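Home | Features | Money | House | Archive

The Quiet Business of Other People's Closets

By Sinéad Tully
Last updated: May 6, 2021

Nipon Yimyam starts with the hall closet. He has cleared out houses in Lustmont for 12 years, mostly for families selling a parent's home, and he says the hall closet tells him how long the job will take.

"If the coats are in order, the basement will be too," he said. "If there's a vacuum cleaner behind the coats, and another one behind that, I call home and say I'll be late."

Yimyam charges by the day. A small house takes two people 2 days, and the bill comes to $1,000. The largest job he has taken on, a farmhouse on the Tollby road, cost the family $3,000 and filled a barn with things to be sold. He gives a price after one walk through the rooms and doesn't change it later, even when he has guessed badly.

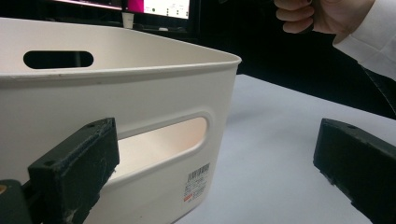 A plain white bin with a handle opening in the side.

The work is mostly sorting. Papers come first, before any furniture moves, and a family member has to be in the house for that part. Yimyam learned this on an early job in Cusura, when a deed went out with a stack of seed catalogs. He got it back from the recycling yard the next morning. He now reads the first page of everything.

Clothes are quicker. Most go to the church shop on Iyengar Street, which takes coats all year but won't take shoes after June. Kitchens are slow, and families argue more over mixing bowls than over jewelry. 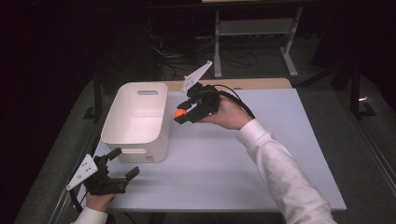
A small orange ball held beside a white bin.

I spent a day with him in a brick house near the river. The owner's two daughters had flown in and hadn't agreed on much. Yimyam put them in separate rooms until lunch. The older one did the linens. The younger one sat on the stairs with a box of letters and read most of them, and he let her. 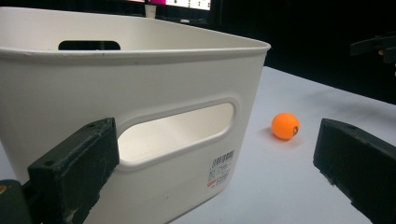
Sorting goes faster when every category has its own container and the containers can be moved full. Yimyam gave up on cardboard years ago, after a wet spring. He wants an open top and a real handle, the kind of oval opening with a molded border that the white bin has in its side, big enough to grab without looking. Lids he leaves in the truck.

By three o'clock the linens were done and the daughters were speaking again, about a lamp. Neither wanted it, and each thought the other should. 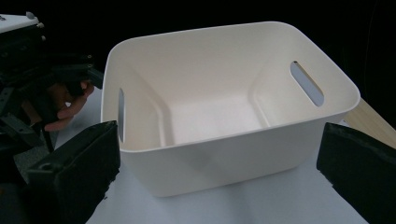
He wrote "lamp" on a strip of tape, stuck it to the shade and moved on to the pantry. Things with tape on them stay in the house until the last hour, when people are tired and decide quickly. The lamp went to the younger daughter. The older one took the letters to copy and promised to mail them back.

Yimyam swept the kitchen, left the key under the agreement on the counter and drove to look at another hall closet across town.

Related
What to Keep When You Sell a House
The Church Shops of Lustmont
Old Deeds and Where to File Them
A Day at the Tollby Auction Barn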